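Ticket 1728
Subject: Spare fingers and cables for hand-held grippers, budget hold
Opened by: Cárdenas lab bench
Vendor: Trirkine
Status: Waiting on purchasing

9:10 Request entered for two spare cables and one set of jaw fingers for the hand-held pair. Purchasing put it on hold. The equipment line for this year has 3000 left and the Drimusix quote for a full second pair would use all of it.

9:40 Asked Trirkine if cables can be bought separately. They sell them only as a kit with fingers and screws. Kit price fits under the line with room for shipping. Lead time is four weeks.

10:25 Checked whether the Hultier cables we already have in the drawer would do. Connector is the same but the cable is too short to reach from the bench to the computer with a person moving both arms. Not a fix. Put them back.

11:05 Purchasing asked why we can't wait for next year's budget. Answer sent: sessions at the paper-covered table need both grippers at once, left and right. If one cable goes, the whole station stops until a new one arrives.

13:30 Purchasing also asked if the second pair could replace the spares. It could, but it would leave nothing for the fixed arm mounts planned for November. Our preference is one Trirkine kit now and the second pair moved to next year's plan.

14:15 Revised request attached. Drimusix quote withdrawn. Station setup for reference:
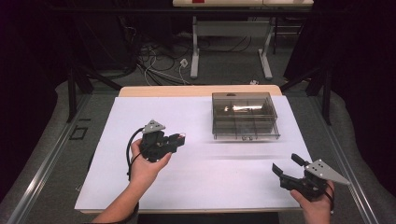

Purchasing: One kit is fine under the current line. Please add the shipping cost to the form and I'll release the hold this afternoon. The second pair needs its own request when the new budget opens.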